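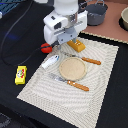
My aunt never could set a table straight, and when she left me the house in Mangundap, with its 16 stairs and its one good window, I found I couldn't either. I had put the black cloth on because it hid the burn, and then the cream placemat went down on the slant, the way hers always did, with the round tan disc in the middle of it and the two orange-handled utensils lying along either side like a pair of old dogs by a stove. It was Thursday, and the bus from Codach would be bringing my sister at six, and we hadn't eaten together since April (that was over the telephone bill, which came to 198 and which neither of us had run up, as far as either of us would say).

I went round the kitchen fussing, moving the salt and moving it back. I wanted her to come in and feel that somebody had been expecting her, and I wanted it not to look as though I'd been at it since lunch, and those two things pull a person in opposite directions.

There was the red one, too. Our aunt used to bring it out for company, smooth and round at the bottom and as red as a tomato, and whichever of us was sulking had to hold it until she smiled. I gave it a good rub with my sleeve and stood there a while longer than I needed to, with the dark cloth in front of me and a few specks on it already.

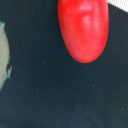

The Six O'Clock Bus

She came up the path at ten past, carrying her shoes. "You've set it crooked," she said from the doorway, and she put down her bag and went to wash her hands.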